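Ticket 3981: Two-arm sorting table, right gripper stops during close
Workshop: Olska shared workshop
Opened: 11 April 2021
Status: Open

The member reports that the right gripper stops partway through the close command when sorting tape rolls into the bins. The controller logs error 443. The left arm is not affected. 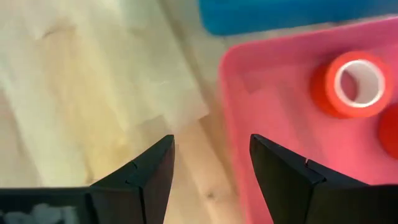
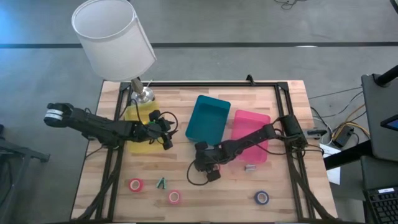

Step 1. Servo cable reseated at both ends. Error returned after 30 cycles.
Step 2. Close limit lowered to 322 in the Serevia configuration file. Error persists.
Step 3. Gripper servo exchanged between arms. Error remained on the right side.

The servo is therefore ruled out. A replacement wiring harness has been requested from Kokiris, with delivery expected in May. Members are asked to run the left arm only until this ticket is closed.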